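Clavley toy and small goods store moves to grey bins
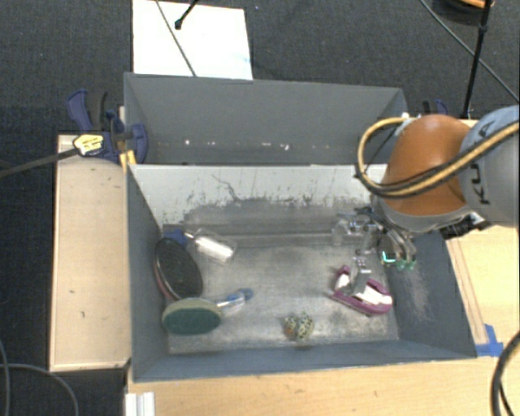 By Ilona Vrbová
Local news writer, Grukdale and Clavley

The lending store for toys and small household goods in Clavley has changed the way it sorts the things people bring back. The old cardboard boxes, which stood along the wall since the store opened, are out of use. Grey bins have come in their place, and they are set up in pairs, one directly behind the other, with clamps at the sides so that they stay together.

The change was made in December, during the days when the store is closed to borrowers. It opened again in the new order, and the first returns have already been through the bins.

The store belongs to the Grukdale lending network and serves families from both Grukdale and Clavley. Last year it handled 3,537 returns. Many of them were small: building bricks, plastic animals, kitchen tools, measuring cups, balls, parts of games. Each return must be looked at before the thing can be lent again, and a large part of this work is simple sorting. What is complete and clean goes to the shelf. What has a missing part, or must be washed, goes to another place.

With the cardboard boxes this was not always easy. The boxes were of different heights and they became soft at the corners. When a person put something heavy in one of them, it moved away from its neighbour and small pieces fell down between the two. On the dark carpet, a grey or black game piece is hard to find. The staff told us that a set of dominoes was incomplete for most of the autumn, and the missing tile was found only when the boxes were carried out.

The new bins were supplied by Kopecký, a shop for workshop and storage goods in Flulgate. The store ordered 26 of them, and paid from the money that comes in from late fees and from the summer sale. The bins have a matt grey surface inside. The staff wanted a plain colour without a pattern, so that a small thing at the bottom can be noticed quickly, and they also tried white bins for a short time. The white ones showed every mark after one week and were given back to the shop.

The clamps are ordinary bar clamps in blue and black, of the kind many people have at home for gluing furniture. They grip the edges of the bins. At first the staff thought of screws, but then a pair could not be taken apart for washing. A clamp can be opened with one hand. The only complaint until now is that the long bar stands out at the side, and a person who walks past without looking can catch a sleeve or a bag on it. The bars will be turned to the side where there is less walking, as far as this is possible.

The tables are the same as before. They have light wooden tops, and some of them show small dark scuffs from years of use. There was a discussion about painting them, but it was decided to leave the wood as it is and to spend the money on new labels for the shelves.

How the sorting works now

Each pair of bins is used in one direction. The returned goods are put in the near bin, and whatever is checked and complete goes into the far one. When the near bin is empty, the far bin is taken to the shelves and the next pair is started. Things which need washing do not go in the bins at all, they are put on a tray by the sink.

Borrowers are asked to help with a few small things:

Please bring the goods in a bag with your borrower number on it.
Please do not put anything in the bins yourself, also when the desk is busy. Leave the bag on the shelf beside the door.
If a part is missing, write it on a piece of paper and put it in the bag. There is no fee for a missing part if you tell us about it, except for puzzles of more than 200 pieces.
Batteries must be taken out.

The last point is new. In the past, batteries were removed by the staff, and this took much time. A small box for used batteries stands at the entrance, and it is emptied by the network each month.

Waiting time is shorter

One reason for the change was the waiting time. Before, a returned toy needed several days until it was again on the shelf, and in the weeks before the school holidays even longer. Popular things, for example the marble run and the large wooden train, had a list of families waiting for them. In the first weeks with the bins, a bag of returns has been checked on the same day in most cases. The staff are careful with this number and want to see how it goes in the busy season, when roughly 90 bags can arrive in one afternoon.

It is also quieter in the room, one borrower told us. She comes with two small children and said that she used to hear things falling the whole time while they were choosing a game. Another borrower liked the cardboard boxes better. He said that they had pictures on the outside, drawn by the children of the Clavley playgroup, and that it is a pity to lose them. The drawings were cut out before the boxes went to recycling. They will hang in the corridor, next to the notice board, as soon as there are enough frames.

Flulgate may follow

The store in Flulgate, which is smaller and has no separate room for sorting, is interested in the same bins. For the moment it has asked to borrow two pairs from Clavley to test them on its counter. If the test goes well, Flulgate will place its own order in spring. The network has not decided if all its stores must use the same colour and size, but it would make it easier to exchange full bins between them.

Opening hours in Clavley are the same as before the change. The desk closes at 5 p.m., and returns are accepted until half an hour earlier. People who have old bar clamps at home and do not need them are welcome to bring them to the desk. They should open and close without force, and the jaws should be clean, as rust leaves marks on the rims of the bins.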